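Casual Table Setter and Furniture Finisher
Trendamgate, Jullutstead
Posted Tuesday, May 1, 2018

Trendamgate runs a hall and three meeting rooms for hire in Jullutstead, with a small workshop at the rear where we look after our own furniture. We are hiring 2 casual staff for the winter season, starting in June. The job is mostly tables: getting them out, getting them clean, keeping the tops in good condition and putting them away again.

Shifts and location

Shifts are four to six hours, usually early morning or after 5 pm, with some Saturdays. You will get your roster a fortnight ahead. The workshop and storeroom are at the back of the building, entry from Ignacio Lane. There is free parking on the lane after 4 pm and the bus stops at the corner.

What you will do

Set up tables and chairs from the floor plan supplied for each booking. Wipe down every top before and after use with a damp microfibre cloth, working along the grain, then dry it. Check for rings, scratches, lifted edges and glue left over from craft groups, and write up anything you find in the table book. Tables needing repair go to the workshop with a tag on the underside, never tape on the top.

On workshop days you will help with light repairs. That covers filling small chips, colour matching with wax sticks, regluing edges and buffing. We will train you on all of this. Flernavum is the name we use for our light timber tables, and they make up most of the work. Marks on a pale top are easy to miss if you only look from one side, so you will be shown how to check against the light from the windows.
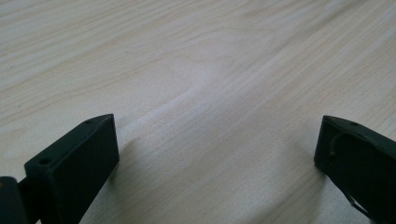
Light timber tabletop with grain running on the diagonal. Glare shows up near the middle.

Colour matching takes patience. The lines in the grain go from tan to nearly cream on the same top, and one stick will rarely do the whole repair. If you have done any French polishing, cabinet work, sign painting or picture framing, please mention it. It is useful but you don't need it.

What we are looking for

You can lift and carry one end of a trestle table, and you are comfortable on your feet for a full shift. You notice small damage and write it down clearly. You can follow a floor plan and ask when it doesn't make sense. You turn up on time, as the morning bookings start at 8 sharp and the room has to be ready.

You will need the right to work in Australia. A forklift ticket is not required. Closed shoes are, and we supply gloves, aprons and dust masks.

Pay

Casual rate under the relevant award, with penalty rates on Saturdays. Minimum engagement is three hours. Workshop days are paid at the same rate as set-up shifts. Most casuals get around 15 hours a week through winter, fewer in the school holidays.

How to apply

Send a one-page résumé and a few lines about any similar work to Rosalinda Castillo at the Trendamgate office, quoting reference 3368. You can also drop it in at the front counter on weekdays between 9 and 4. Please include the names of two referees and the days you can't work.

Questions about the workshop side go to Gitau Muriithi, extension 789. He is on the floor most mornings, so leave a message and he will ring back in the afternoon.

Short-listed applicants will be asked in for a paid two-hour trial shift. Applications stay open until both positions are filled.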